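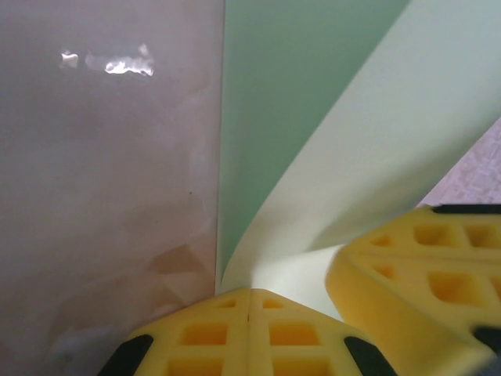 Do I need a safety check of my workspace before the grant money is paid out?
You do if you won in the Ristcombe Young Business Competition and you plan to have anyone else in the space, paid or not. The first payment stays on hold until your checklist is signed and uploaded.

I've now done this twice for my own little business (candles first, then soap), and this year I'm one of the winners helping the new group get through it. So these are my own comments on the official list, item by item. The form is the Oct 5, 2026 version, so throw out any older one you've got saved!

Part A. Getting in and out

A1. Exit door opens all the way, no key needed from inside.
Mine passed, but only after I moved a shelf. Open it as far as it goes and see what it bumps into.

A2. Walkways clear.
Boxes creep. I put tape on the floor and anything over the line gets moved that same evening.

A3. Exit sign readable from the work table.
I got a "fix and recheck" on this one. A printed sheet in a plastic sleeve was fine the second time.

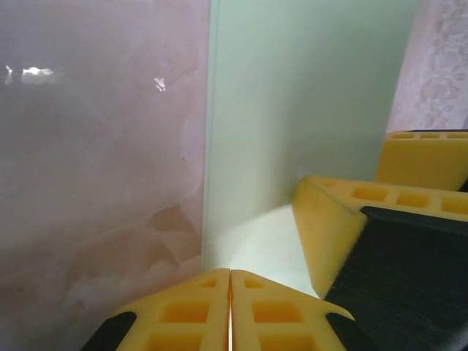
Pink marbled surface next to pale green.

Part B. Power and heat

B1. No extension cord plugged into another extension cord.
Guilty, the first year. I paid an electrician $441 for two new outlets and I'd do it again tomorrow. Keep the receipt, you can claim it under setup costs.

B2. Cords off the floor or covered.
Covered means a proper cord cover. A rug got me a comment in red pen.

B3. Heaters and hot plates at least 60 inches from anything stored.
That's the competition's number, so bring a tape measure and don't eyeball it like I did. My melting pots were fine and my shipping boxes were way too close, so I swapped the whole back wall over
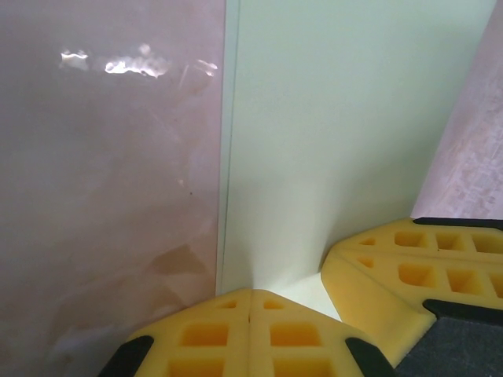

and while I was at it I put the scale and the labels on the same side, and packing orders got a lot quicker. I should have laid it out that way when I moved in.

Part C. Fire and first aid

C1. Extinguisher hung up, tag in date.
Mine ran out in January and I missed it completely. Check the tag today, please.

C2. First aid kit stocked.
The list is on the back of the form. I was short on burn gel, which is kind of embarrassing for a candle maker.

C3. Emergency numbers posted.
Write the street address on there too (you'd be surprised how blank your mind goes on the phone).

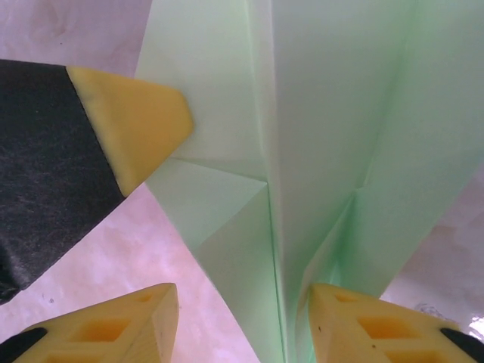
Pale green paper, folded.

Part D. Paperwork

D1. Proof of insurance.
The policy has to name the workspace. If you rent a unit in the Jarasow building, ask the office for the landlord letter early, mine took ages.

D2. Checklist number on every page.
Mine was 1169 and I left it off page two, so back it came.

D3. Budget matches what you bought.
My safety items came to $2783 for both years together. I log everything in Zivance as I buy it, but a notebook works too.

D4. Signatures.
Yours and the inspector's. Drop the paper copy at the Weerasinghe Center front desk and upload the scan the same day.

Still open on mine: A3 needs a better sleeve, and B2 behind the sink, where the cover keeps popping loose. If you've found tape that holds on damp concrete, leave me a comment!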